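# Minutes — review of the gripper pad fault

Held in the long room, September, start 2:10 p.m.

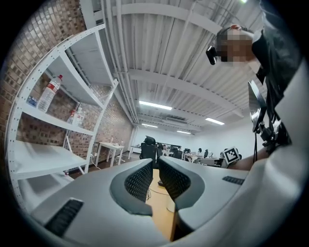

*Gripper with both finger pads, seen toward the desks; white shelving at left.*

**Present:** Agnes Dunbar (chair), Flora Morrison (minutes), Tomas, Ilse, Rafiq, Benno.
**Apologies:** Marguerite, who sent her comments by mail. They are included under item 3.

## 1. Minutes of the last meeting

Accepted with one correction. In item 4 it was written that the Tosh controller was "replaced". It was only restarted. Flora has changed this in the shared copy.

## 2. What happened

Tomas gave the report, because he was holding the gripper at the time.

The team was recording pick-and-place work for the Drimska task set. The plan for the day was 20 recordings with small bottles. During recording number 14 the right finger did not stop when the operator released the trigger. It continued to close for a short moment, then it stopped, and then it opened by itself to the full width. The bottle fell to the floor. Ilse was standing close, with her hand near the opening, and the pad touched two of her fingers. She pulled the hand back. There was a red mark on the skin and no other injury. She has written the first aid form and she does not want to see a doctor, but Agnes asked her to say so at once if this changes.

Tomas set the gripper down and pulled the battery. He did not use the stop button. When Agnes asked why, he answered that he could not reach it with the hand in which he held the tool. The meeting agreed that this is a separate problem and it became item 4.

Rafiq asked if the trigger was fully released. Tomas is sure that it was. The log supports him: the trigger value is zero, and the motor command stays at the old value for 194 milliseconds before it changes.

## 3. Cause, as far as we know it

Rafiq has read the logs for this gripper from the whole month. In 1,371 recordings he finds the same delay in three, all of them in September and all after the Stulinum software was updated. In the other two cases the finger was already closed on an object, so the operators did not notice anything.

His opinion is that the finger command waits behind the picture data when the buffer is full. The command is then sent late, and after it the safety routine sees a position that it does not expect and opens the fingers. He wants to say clearly that this is an opinion and he has not yet repeated the fault on the bench.

Marguerite wrote that she does not fully agree. She has seen on an older unit that a worn pad screw gave a similar movement, and she asks that we take the right pad off before we blame the software. Benno looked at the pad from outside and found no play, but he has not opened the body. There was some discussion. Agnes decided that both checks are done, first the mechanical one, because it takes one hour only.

Benno also asked if heat could be a part of it. The temperature was not recorded. It will be from now.

## 4. Stop button

The stop button for the hand-held grippers is on the desk. For the person at the desk it is good. For the person who holds the gripper it is too far, and on that day no one was at the desk with the button because the recording was running well.

Two proposals were made:

- A second person stays at the button during every recording. Ilse is in favor. Tomas said that with the present number of people we would then record with one gripper less.
- A small stop switch is fixed on the handle, where the thumb rests. Benno can make one for test. Leltia, who supplied the grippers, must be asked if this touches the warranty.

Agreed: the first proposal applies from today for all hand-held grippers, also the ones which did not show a fault. The second will be discussed again when there is an answer from Leltia.

## 5. Working rules until the fault is closed

1. The affected gripper is not used with people near the opening. It has a red tag — please do not remove the tag to charge the battery.
2. The other grippers go back to the earlier Stulinum version before the next recording.
3. Closing speed is set to the low value on all units.
4. No one hands an object directly into the pads. The object is put down first, and the operator picks it up from there.
5. If a finger moves when it should not, the recording is stopped and kept. Do not delete it, even if it looks like a bad one.

Ilse remarked that rule 4 existed already in the old instructions, but in the last weeks we all became quick with it, herself included. Agnes asked that it is noted without names.

## 6. Bench test

Rafiq will run 1,000 open and close cycles with the picture data switched on and the same number with it switched off. The gripper will be clamped, behind the screen. If the delay appears only in the first run, he will write to the Stulinum developers with the logs. If it appears in both or in none, we meet again before anything is sent.

Benno asked for a foam bottle in place of the real ones for this test. Agreed.

## 7. Recordings already made

The 13 recordings from before the fault on that day are good and can be delivered to Drimska. Number 14 is marked and stays with us. Flora will inform Drimska that the rest of the set is late. She was asked to give the reason in plain words and to not promise a new day.

## 8. Other points

Cables on the floor were named by Marguerite in her mail. They had no part in this fault, but a person who steps back quickly, as Ilse did, can catch a foot. Tomas will look for a floor cover.

## Actions

| What | Who |
|---|---|
| Open the gripper, check right pad and screws | Benno |
| Bench test, both runs | Rafiq |
| Return other units to earlier software | Rafiq |
| Ask Leltia about the switch on the handle | Agnes |
| Message to Drimska | Flora |
| Floor cover for cables | Tomas |
| Add temperature to the log | Rafiq, with help from Ilse |

End of meeting 3:05 p.m. Next meeting when the bench test is ready. Flora sends the invitation.

Minutes written by Flora Morrison, read by Agnes Dunbar.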